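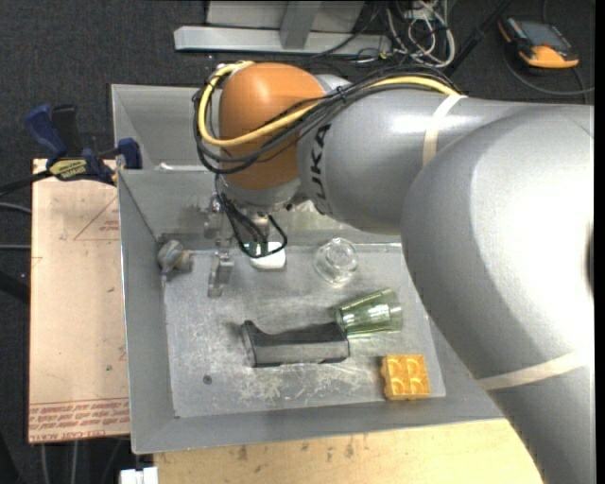 Search the forum Go
Schools > Admissions & Moving

Does the waitlist at Stistthorpe ever move?
We're number 40 for second grade at the new campus. The office says to "stay hopeful," in the same tone my dentist uses. Do we pay the $90 to stay on the list?

Nicanor Herrero
We were 69th and got a call in January. Two families had moved away and apparently 66 others had quit answering the phone. Pay it, and keep your ringer on.

Foltine
no idea but the parking is terrible

Lu
Ask if the fee comes off tuition. Ours did, after 2 emails.

We use cookies. Accept Manage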